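Hosting a Name Day Supper: Notes on Planning, Invitations and the Table

Each May my household holds a supper for the name days that fall in the spring. It began as a meal for close family and has grown over the years into an event for 33 guests, held in the garden room behind the former Mazurek bakery. Several readers have written to ask how the evening is organized. The following notes are offered to anyone considering a gathering of similar size at home or in a rented room.

The guest list

The list is settled before anything else is booked. In the early years I allowed it to remain open until the final week, and the result was a constant revision of the food order. Names are now confirmed in writing by the middle of the month before. Guests who reply after that point are welcome, but they are told that seating may be at the side table near the door.

Households with small children are asked for the ages of the children as well as their names. A child of two and a child of eleven do not eat the same meal or leave at the same hour, and the seating plan should reflect this.

Invitations

Printed cards are sent to older relatives, and all others receive a message. Both carry the same wording: the name being honored, the hour of arrival, the hour at which food is served, and the hour at which the room must be returned. This last item was added at the suggestion of my uncle, Zdzisław Kaczorowski, after an evening on which the farewells lasted longer than the dessert. Arrival is at 5:30 p.m. and supper is served at 6:15 p.m. The room must be clear by 10.

It is advisable to state plainly whether gifts are expected. Our invitations request none. Most guests bring flowers regardless, and a supply of vases should therefore be set out in advance. Two buckets in the back hall have served just as well in a generous year.

The room

The garden room seats 40 in theory. In practice it is comfortable for fewer, as the radiators along the north wall take up the space where chairs would otherwise stand. I recommend that any prospective host visit a room at the same time of day as the planned event. Evening sun enters ours from the west and falls directly on the head of the table until 7, a fact that was not apparent during a morning visit.

Tables are arranged in a single long row with a short return at one end. A row of separate small tables was attempted once. Conversation did not travel between them, and the toast had to be given twice.

The menu

Our menu changes very little from year to year. It consists of a clear beet soup, roast pork with prunes, a baked fish for those who do not eat meat, buttered potatoes, cucumber salad, and two cakes. The soup is made two days ahead. The pork is cooked on the morning of the supper and sliced cold, then warmed in its own juices, which allows the cook to sit down with everyone else.

The poppy seed cake is prepared by Bogumił Nowicki, whose recipe I am not at liberty to publish. The second cake is a plain sponge with gooseberries. Readers who have requested that recipe will find it in the archive under Desserts.

Quantities deserve some care. For several years I followed the rule of one and a half portions per guest, and we ate cold potatoes for the better part of a week. One full portion per adult and one half portion per child is sufficient when bread is on the table. Bread should be ordered sliced. I would add that 3 loaves have been ample for our number, although the rye is always finished first.

Plates and serving ware

The question of what to serve on has been discussed in my family at greater length than it merits. My mother's porcelain does not extend to the full table, and hiring a matching set involves a deposit, a collection, and a return on the following morning. A box of 96 hired plates is also very heavy.

Our present practice is to mix. Good plates are used for the main course at the long table. Disposable bowls and plates are kept for the children's end, for the buffet, and for cake taken out to the garden. A cream disposable bowl can stand beside a red plate with a gold scalloped edge without any harm to the occasion, and guests have never remarked on the difference. Those purchasing disposables should check the base for recycling marks and confirm which kinds are accepted locally, as the rules vary from one district to the next.

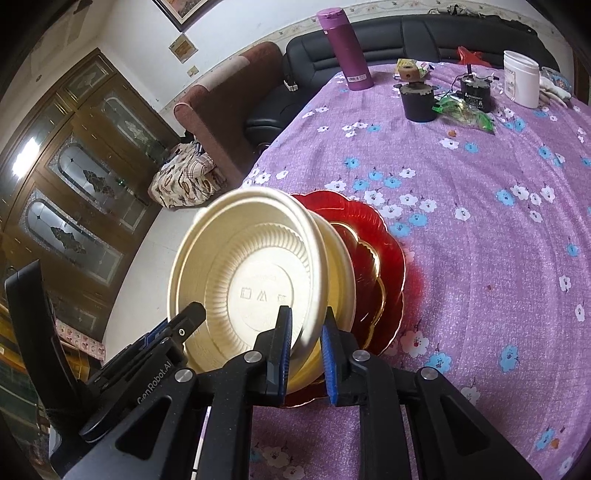 Music and speeches

Music is kept low during the meal and raised slightly afterward. A relative with an accordion is to be treasured, but should be given a fixed place in the program – ours plays after the first cake and before coffee.

One toast is given before the soup and one after the main course. Each speaker is asked in advance and told that a few minutes is enough. Spontaneous toasts are permitted once coffee has been served, and they are frequently the better ones. My aunt's account of the train journey to Janivden has now been heard at four suppers and was requested at the last of them.

Costs

The room, the food, and the flowers for the table are the principal expenses. I set aside 100 for small items that are always forgotten: candles, ice, extra napkins, a second corkscrew. Whatever is left goes toward the following year. I would caution against economizing on coffee, which is the last thing guests are served before the journey home.

Clearing up

Clearing begins when the last table has risen. Leftover food is divided into containers, and each household is invited to take one. Tablecloths are shaken outdoors and soaked overnight in cold water, with beet stains treated first. Borrowed dishes are labeled underneath with a strip of masking tape before the evening starts, and are stacked by owner on the bench beside the coats.

A shopping list and a timetable for the day itself will be posted separately. Questions concerning the fish may be left in the comments, and I will respond as time permits.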